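Nullgate gripper 9 back in use after jaw rebuild

Oct 3, 2025 – Workshop news

Gripper 9 is back. The hand-held unit at Nullgate's Akau site went onto the bench with a jaw that wouldn't close evenly and came off it with new pivot pins, a cleaned-out centre and a service card that somebody has filled in properly this time. It went back to the soft goods team this morning.

Short version for those who only use it: it should feel stiffer at the trigger than you remember. Leave it alone. It'll ease over the first few shifts.

Longer version for everyone else.

What went wrong

The soft goods team had been grumbling about 9 since January. Thin cloth mostly. Towels were fine, a folded jumper was fine, but pick up a sock or a strip of lining and the thing would take hold on one side first and drag the cloth round before the other side caught up. You'd go in straight and come out with it twisted. People learned to lean the wrist over a bit to make up for it, and that meant the recordings from 9 all had a tilt in them that the other units didn't have. Astora, who get the recordings, spotted the tilt before we did. Bit embarrassing.

First guess was the fingertips. Wrong. Tips were swapped over left to right and the late side stayed late. Second guess was the drive in the middle. Also wrong, or mostly wrong, more on that below. It was the pins on the linkage. One side had worn enough that the bars could rock before they started to push, and the other side hadn't, so one finger set off and the other one thought about it.

The counter read 1738 closes since the last service. Not a lot. The sheet for these units says to check the pins well after that, so either the sheet is too generous or 9 has had a harder life than the counter shows. Probably both. The counter doesn't know if you've closed on a sock or on the edge of a bed frame.

What was done

Stripped on the bench, both sides, even though only one side was bad. The feeling was that new pins on one side and old on the other would have us back here by the new year.

Pins out first. They are pressed in, so they come out once and don't go back. Bars were wiped, held up to the light and checked for cracks round the holes. None found. The holes themselves were still round, which was the bit of good news of the day, becuase there were no spare bars in the drawer and Kramer were quoting weeks.

New pins came from the Kramer service kit, tray 1927. If you are looking for that tray it now lives under the bench and not on top of the cabinet. Please put it back under the bench. The lid doesn't shut on its own any more, use the band.

Then the middle. Lint. A great deal of lint. Work on bedding and clothing all day and it gets pulled in with the cloth and packs down where you can't see it from the front. It had not stopped anything turning but it was making the last bit of the close feel mushy, and a mushy close is how people end up squeezing harder than they need to. Picked out with tweezers, then a soft brush. No air line. We tried the air line on another unit last year and it blew the fluff further in, and that one had to be opened right up.

No oil either. Somebody had oiled 9 at some point – it isn't on the card, so no idea when – and oil plus lint makes a sort of felt. Pins go in dry. If it squeaks, say so, don't reach for the can.

Back together, both sides opened and closed by hand with the trigger off, then with the trigger on. The fingers now meet in the middle. Zero was set again afterwards. This is the step that gets skipped. A rebuilt gripper with the old zero will tell the recorder it's shut when there is still a gap, and nothing on the handle shows you that.

Time on the bench: 2 days. Most of the first was spent on the wrong guess.

How it was tested

Same way we test all of them now. Stiff thing first, then something floppy, then the thing people complained about.

Block of foam, closed and held, no rocking. A flannel from a heap. Then dark cloth on a patterned sheet. A narrow piece, picked up by one end and held. That last one is the test that showed the fault in the first place, so it was done over and over, fresh lay each time, by two different people who hold the handle differently. One grips low, one grips high. No twist for either.

The dark on light bit matters to Astora more than to us. They want a clean outline between cloth and bedding so they can see if the cloth turns in the jaws. Fine. We'd have used a tea towel.

It was also run with a deliberately bad approach, handle tipped well over, to see if the late side came back. It didn't. If it comes back for you, write down which way up you had it, that's the first thing we will ask.

Looking after it from here

Some changes for all the hand-held units at Akau, not only 9. These go on the wall by the charging shelf once the printer is mended. Until then, read them off here.

Brush the front and the linkage at the end of every shift. Soft brush, the one on the string. Thirty seconds. Dust on the top of the casing is cosmetic and nobody minds it, fluff round the moving bars is not.

Look down into the centre at the same time. If you can see threads, pull them out with tweezers, jaws open. Don't cut them in there.

Close it slowly on nothing, watching the tips. They should start together and land together. If one leads, tag the unit and put it on the left hand end of the shelf. Don't carry on with it and don't make up for it with your wrist.

Rock test once a week. Hold one finger and try to wiggle it without closing. A tiny bit of give is normal. If you can hear it, that's too much.

Pins to be checked at half the interval on the old sheet. We'll see how that goes and change it if it's silly.

Write it on the card. All of it, even "brushed, fine". Half the trouble with 9 was that we couldn't tell what had been done to it or when.

Don't stand it on its jaws. It goes on its back or in the cradle. The weight on the fingers does the linkage no good, and the cradles are there, they are just under the coats.

Other units

A quick look over the rest turned up one more with early wear on the pins. It is still usable and stays in use for boxes and bottles only until the bench is free. It has yellow tape on the handle. Please don't take it for cloth however handy it looks.

The rest were fine apart from lint. One had a hair grip in it.

Recordings from before the rebuild

Astora have said they'll keep the old recordings from 9 but mark them. They won't be mixed in with new ones from the same unit, as far as the files are concerned it's a different gripper from today. So the unit number gets an extra letter when you log in. 9 is now 9b on the recorder. It's still just 9 on the handle, we haven't got round to the label. If you log in as 9 it will let you, and then somebody has to fix it by hand, so please don't.

We have been asked if the tilt will need teaching out of people as well. Probably yes. If you have used 9 a lot you may find you still lean the wrist over out of habit, and on a straight unit that gives you the same tilt back the other way. Have a few goes on something flat before you start recording. Bedding is good for this, you can see at once if the cloth swings.

Spares

The Kramer kit has enough pins left for one more full rebuild and then it's empty. A second kit is on order along with a spare set of bars, both sides. No date for the bars. The kit should come first. Brushes have arrived and are in the box marked cables.

Anyone who finds a small pair of curved tweezers, they belong on the bench and we would like them back. They went missing part way through this job and the straight ones are no good for getting round the middle.

Cloth pick on the bed, jaws shut on the end of it:
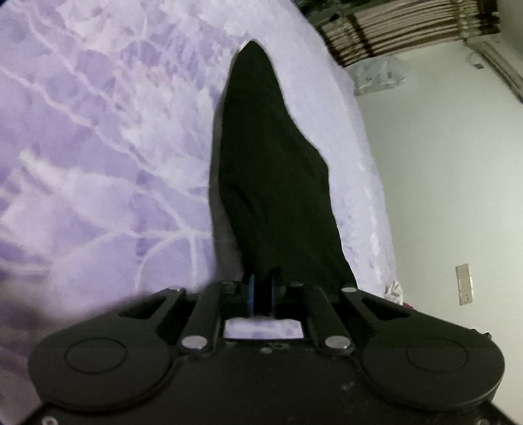 Next on the bench

The yellow tape unit, same job, same pins. After that the recorder clip that keeps popping off. Bench is booked up untill both are done, so small repairs go in the tray with a note saying what it does wrong and when it started.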